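Microfiber cloth

From Wikibase Drakdale, the household materials reference

Microfiber cloth is a textile made from synthetic fibers finer than one denier, a denier being the weight in grams of 9,000 meters of a single filament. It is sold mainly for cleaning, polishing and drying hard surfaces. Most cleaning grades are a blend of polyester and polyamide (nylon), commonly in a ratio of 80 to 20 or 70 to 30. All-polyester cloths are also sold. They are cheaper and generally take up less water.

Contents
1 Fiber structure
2 Construction and weight
3 How it cleans
4 Care
5 Use on coated and glossy surfaces
6 Environmental concerns
7 See also

Fiber structure

The filaments of a blended cloth are extruded with the two polymers side by side in a single strand, often in a pattern of wedges around a star-shaped core. After weaving or knitting, the fabric is treated with heat, chemicals or water jets, and the strands separate along the boundaries between the polymers. The resulting fibers have sharp edges and narrow channels in cross section. Unsplit microfiber feels smoother and is used for clothing and upholstery, where absorbency matters less.

A simple check for splitting is to draw the cloth across dry skin. Split fiber catches slightly on rough spots. Unsplit fiber slides over them.

Construction and weight

Cleaning cloths are either warp knitted, weft knitted or woven. Terry types have loops on one or both faces and are the usual choice for dusting and general work. Waffle weaves have recessed squares and are used for drying glass. Suede types have a short, flat surface and are used for lenses and screens.

Fabric weight is given in grams per square meter. Light cloths for glass fall near the bottom of the commercial range, and long-pile drying towels near the top. Edges may be overlocked, bound, or cut with heat or ultrasound. The last method leaves no thread that could scratch a soft finish, although the sealed edge can itself become hard if the cutting temperature is too high.

The Skornanton grading sheet, used by several laundry suppliers in the Drakdale area, sorts cloths by edge type first and weight second. The Prullel catalog lists 846 cloths under this system, of which 11 are classed as suitable for optical coatings.

How it cleans

Three effects are involved. The channels between split fibers draw in liquid by capillary action. The fine edges lift films of grease that a coarser fiber would pass over. In dry use, friction gives the fibers a static charge that attracts dust. Polyester has an affinity for oils, while polyamide takes up more water, and the blend is a compromise between the two.

Microfiber removes many bacteria by mechanical action but does not kill them. What is lifted from one surface may be carried to the next, and institutional users therefore assign cloths to separate areas by color. Color schemes differ between suppliers.

Care

Cloths are washed in warm water with a small amount of liquid detergent, apart from cotton, which sheds lint that lodges in the pile. Fabric softener coats the fibers and blocks the channels. Chlorine bleach weakens polyamide. High dryer heat can fuse the fiber tips, and a cloth damaged this way feels stiff and tends to smear.

Lynch, in a wear trial on terry cloths, ran one set through 1146 wash cycles and reported that absorbency held up longer than pile height — the cloths still took up water after the loops had flattened.

Use on coated and glossy surfaces

Glossy plastic, lacquered furniture and phone accessories are usually wiped with a clean, folded cloth, turned to a fresh face as each one becomes soiled. Grit is rinsed or blown off first. Most scratches blamed on microfiber come from particles held in the pile.

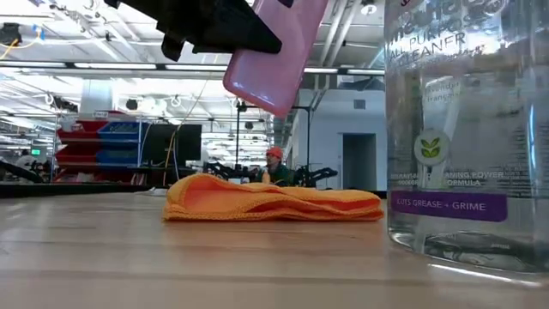

Kaja Vītola disagrees with the advice to fold into eighths, writing on the article's discussion page that a thick pad spreads pressure unevenly at its corners and that quarters are enough for any cloth of ordinary weight. Aicha El Khatib replied that the eighths rule was meant for large towels and should be moved to the section on construction. The wording has been left open.

Environmental concerns

Washing releases short fiber fragments into waste water. The amount depends on fabric age, edge finish, load size and machine type, and published results are hard to compare. External filters catch part of the release. One filter sold for household machines is rated for 3000 liters before cleaning — a figure that assumes mixed laundry.

Blended cloths are difficult to recycle, as the two polymers must be separated. Worn cloths are usually downgraded to rough work and then discarded.

See also
Chamois leather
Denier (unit)
Lint
Terry cloth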